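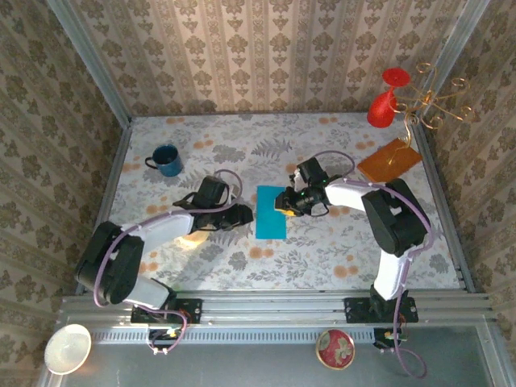 Patterns, patterns everywhere!

Have you ever looked closely at the wallpaper in an old house? Really closely, with your nose nearly touching it? If you have, you might have spotted a secret. The same fancy shape comes back again and again, all the way up to the ceiling!

When a shape comes back like this, we call it a repeat. Find one curl or one leaf, then slide your finger straight up until you meet its twin. The bit in between is the repeat, and the designer only had to draw it once. Clever!

What is damask?

Damask (say it DAM-usk) is a kind of pattern with big, swirly ornaments in it. It gets its name from Damascus, a very old city in Syria. Long ago, damask was always a cloth, and the pattern was woven into it by making some threads lie one way and some the other, so the shapes shone when the light caught them. People loved it so much that they wanted it on their walls too, and later on it was printed on paper. Lots of damask wallpaper uses quiet colours, such as cream with an olive brown. That makes it brilliant for standing bright things in front of. A red glass looks even redder!

Ferns and dots

Some patterns look as if somebody has thrown a handful of leaves in the air and let them land anywhere. These are called scattered patterns, or tossed patterns. Grey ferns on pale cloth, with little peachy dots in the gaps, look lovely and wild. But look for long enough and you may find that the very same fern is back, pointing the very same way. It was a repeat all along!

Patterns you can pick up

Patterns don't have to be flat. Wire can be bent into curls and scrolls to make a candelabra, a holder with arms for several candles. An enamel mug can have a pattern too, made of nothing but speckles. Enamel is a thin layer of glass melted on to metal in a very hot oven, and speckled enamel is one of my favourite things in any kitchen cupboard.

Make your own repeat

You will need a square of paper, a pencil and some tracing paper.

Draw one curly shape in the middle of your square. Trace it 8 times, side by side, in rows of four. Now turn every second one upside down and see what happens in the spaces. New shapes appear that you never drew!

Augustina Amoah, aged eight, sent us hers made from snails, and we can't stop looking at it.

Words by Kgomotso Venter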